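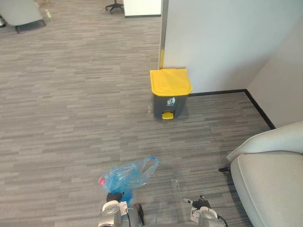

2026-06-14

To: Fitriani Tarigan, Nugroho Fund
From: the office waste project, Vorkley building

Hi Fitriani,

We're past the halfway mark and I'm really happy with how this is going! The desk bins are gone from both floors and the shared pedal bins are out where people walk and sit. We bought 50 of them from Skindard in the end, all the same yellow-lid model, and the order came to $3,340 with delivery. That leaves $244 in the equipment line, which I'd like to keep for spare pedals and liners.

The yellow was a good call. Against white walls and gray carpet you spot a lid from the far end of the room, and the little figure on the front does the explaining for us (we had a whole poster planned and dropped it). Foot pedals have been popular too, mostly with people carrying a coffee in one hand and a laptop in the other.

**The seating area**

Most of our attention has gone here over the last few weeks. People eat lunch in the armchairs, so it gets bottles, wrappers and takeout bags all day long. We tried the bin beside the printer first and it was too far to bother with. Now it stands by the wall near the corner, a few steps from the chairs.
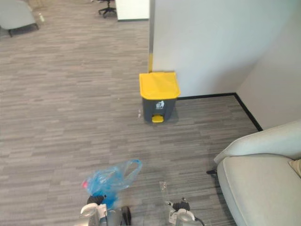 *The seating-area bin by the wall, with armchairs on either side of the room.*

There's still stray stuff on the carpet, small bits of clear plastic and the odd bottle, and I'd like to get that down before the next report. The evening crew from Lasta now does a floor pickup before they change the liners, and they've been great about telling us which bins fill up early.

**Still to do**

- Eight bins are waiting in storage for the meeting rooms, which get new carpet first.
- Plastic bags are a headache. They puff up and fill a small bin fast, so we want a hook or a box where clean ones can be left for reuse.
- Bottle collection needs its own spot near the seating. Could we talk about whether the leftover money can stretch to that?

I'll send the full liner costs in September along with the staff survey. If you're in the building before then, come up and see it!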